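6.4 Recovering from a dropped corner or grip fault

Sooner or later one arm will lose its corner during a two-arm lift, and the Durkwood controller will stop both arms and show fault 31. Good news: this is one of the easiest faults to clear, and once you have done it a few times you'll be back to folding in no time! Read the whole section before you touch anything.

CAUTION: When fault 31 appears, the arms are still powered and holding position. Keep hands, sleeves and hair outside the rails until step 3 is complete.

1. Wait for both arms to come to a full stop.

2. Press HOLD on the pendant. The status line changes from FAULT to HELD.

3. Turn the motor key to OFF. The arms may settle a little as the brakes take over – let them.

4. Open the grippers one at a time from the RELEASE menu, left first. Never pull cloth out of a closed gripper. A hard tug can shift the fingertip pads, and then you get to do section 7 as well.

5. Lift the cloth clear and check it for snags where the fingertips held it.

6. Check that both hoses run freely from wrist to base. A hose caught behind an elbow will drag the arm off its path, and the controller reports that as a lost grip too.

7. Turn the motor key back to ON, choose HOME BOTH and stand back.

8. Lay the cloth flat and run TEST LIFT at 40 percent speed.

During the test lift, watch the far edge of the cloth. A little sag between the grippers is fine, and so is one corner riding higher than the other on the way up.
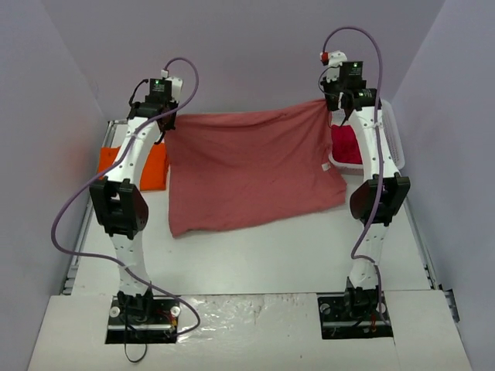 Can I clear fault 31 without turning the motor key off?

Only the pendant display will clear. The controller keeps the grip record until the key has been cycled, so the same fault comes back on the next lift, often with the cloth already in the air.

Note: Thick or plush fabrics fault more often than thin ones. Indira Kulkarni in our support group likes to raise the grip delay to 2 seconds for towels, and it works beautifully. The setting is under GRIP > TIMING.

If fault 31 returns three times in a row, stop using the lift program. Clean the fingertip pads with a dry cloth, check them for wear and order replacements if the ribbing is smooth (part 3698, sold as a pair). Change both pads on a gripper together.

CAUTION: Do not raise grip force to get around a repeating fault. The extra load goes straight into the wrist joint.

After any pad change, run TEST LIFT again before going back to full speed, then write the fault number and the arm in the log at the back of this manual.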